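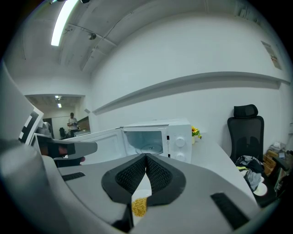
What has the software been able to learn from the hand-held gripper recordings so far?

Enough to plan a full two-handed kitchen task from start to finish on replayed data, and enough to tell us which parts of the planner need to be rebuilt before fall. The long version follows, and I'm happy to say it's a better one than I expected to write in March.

Progress report to Haverford, Mon 12 August
Jellano task planning software
Prepared by Juniper Park

The data set now stands at 1,063 usable recordings, all of them household jobs with small containers, doors and dials. Usable means that both grippers can be located for the whole recording and that the finger opening was logged without gaps. We used to check this by eye. Ferhat Altıntaş wrote a tool that does it overnight and leaves a short list of doubtful ones for a person to look at in the morning, and it has changed how the whole group works. I can't say enough good things about it!

Perception

The biggest gain is in tracking the two hands against each other. The old code worked out each gripper's path separately and then tried to line the two up, which went badly whenever one hand passed close to the lens. The new code uses the square markers as a shared reference whenever one is in view and falls back on the motion estimate when it isn't. The jumps at the handover between the two are mostly gone. A few remain when a hand turns fast, and we know where in the filter they come from.

Clear containers are still hard. The depth estimate tends to go straight through the wall and land on whatever is inside, so the planner thinks the object is smaller than it is. We now feed it the finger opening as well – if the pads have closed on something, their spacing is a very good measure of how wide that something is. It's a simple fix and I love it.

Planning

The planner used to treat "open the door, put it in, close the door" as one long motion. It now breaks the job into stages and checks a condition before moving to the next. Door clearance was the first condition we wrote, and it caught a real problem right away: the planned path for the second hand swept through the space where an open door would be. We reran 100 of the stored tasks with the check turned on. In 30 of them the planner asked for a new path, and in every one of those the new path stayed clear of the door.

Dials are next. Turning one is easy to copy and hard to check, as the current vision model can't read small markings well at this field of view. We are trying a version that takes a tighter crop around the dial before reading it.

Control

Grip force is where we are behind. The controller closes to a position, which is fine for stiff objects and risky for thin plastic. Ferhat has a force-limited version running in simulation and it looks very promising, but I don't want to put it in this report as done. We had planned to finish it this quarter. Brokton's updated driver arrived later than we hoped, and I also guessed too low on the time needed to test it.

Budget and time

Spending is in line with the plan. We would like to move part of the travel money to storage, as wide-angle video takes up more room than we allowed for. The amount is in the attached sheet and needs your approval.

Next steps

Finish the force-limited controller and test it on hardware. Add the dial check to the stage planner. Release the overnight checking tool to the Pladis group, who have asked for it twice now.

Recent reports
Jellano: spring progress report
Marker tracking with two hands, working note
Storage request and cost sheet
Overnight checking tool: how to install
Questions from the March review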